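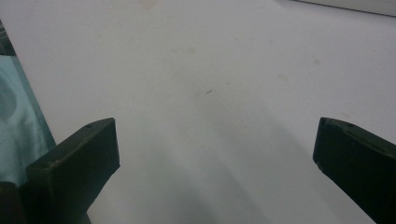

Nalura is a handheld gripper being built in a shared workshop, and the build needs more people. Two of us have carried it since June and we are at the point where the parts exist but the testing, the wiring and the writing-up are all behind. The fingers are dark green blocks with squared-off or slightly rounded tips and a small round hole near the end of each, and they open wide enough to leave a broad gap over the table. We want them to pick up household things reliably, first in a person's hand and later on a small arm that is still mostly drawings.

We are looking for 5 participants for a build period of nine weeks. You don't need to be a member of the workshop when you apply.

Where
The Ukum workshop, back room, second bench from the door. There is a freight elevator if you can't use the stairs. Street parking only.

When
Two evenings a week, 6:30 to 9 p.m. You pick your evenings when you join and keep to them if you can. Missing one now and then is fine, but send a message before 5 p.m. so your bench partner can plan.

What the work is

Finger testing. Picking up and putting down a set list of objects, writing down what slipped and how. It is repetitive. We have 47 objects on the list so far, from a clothespin to a full jar of rice, and each one gets tried with every version of the finger pads. Cloth is its own section of the list and we are behind on it.

Printing and fitting. Running the workshop printers, cleaning up parts, drilling where a hole came out tight, swapping fingers on and off the base. Lihua Cao looks after this side and will show you how she wants screws handled. She is strict about thread inserts.

Wiring and code. One person, maybe two. The motor board is a Ronon and the code that talks to it is in Python, written in a hurry. You should be able to read somebody else's code and fix it without starting over. Yutong Lü wrote most of it and will answer questions by message, though he is only in the building one evening in three.

Notes. We publish everything when the build is done: drawings, parts list, test sheets, mistakes. Somebody needs to turn bench notes into pages another person could build from. If you write clearly and have never held a soldering iron, please apply for this one.

Who can apply
Anyone 18 or over. No degree or job in the field is needed. For testing and notes, no experience at all. For printing, you should have run a 3D printer before and know what to do when a print comes loose. For wiring, tell us one thing you have fixed.

You will be on your feet for part of the evening. Stools are available. The room is cold in winter and the air compressor next door is loud, so bring ear protection if that bothers you.

What you get
This is unpaid. We cover your workshop fee for the nine weeks, plus all materials. The total budget is $900 and it has to stretch over motors, filament and fees, so we can't pay travel. Your name goes on the published build if you want it there. At the end each participant can keep a set of printed fingers - the motors stay with the project.

Safety
Everyone does the workshop induction before touching the drill press or the bandsaw. It takes an hour. Long hair tied back, closed shoes, no gloves near rotating tools. The gripper runs on low voltage but it will pinch, and the power switch stays within reach of whoever is testing.

How to apply
Write a few lines to Noman Cheema at the workshop desk, on paper or through the contact form on the Ukum page. Put "Nalura build" in the subject. Say which of the four kinds of work you want, which evenings you are free, and anything we should know about access. No résumé. Wiring applicants may add a link to code, but keep it to one.

We will invite people for a half-hour visit at the bench, where you can try the gripper and ask questions. Everybody who writes gets an answer, including those we can't take this time. If we fill up, we keep a waiting list for the arm build, which has the working name Jin and no start date yet.

Questions about the project itself go to Hamdia Ayele, same contact form, marked for her attention.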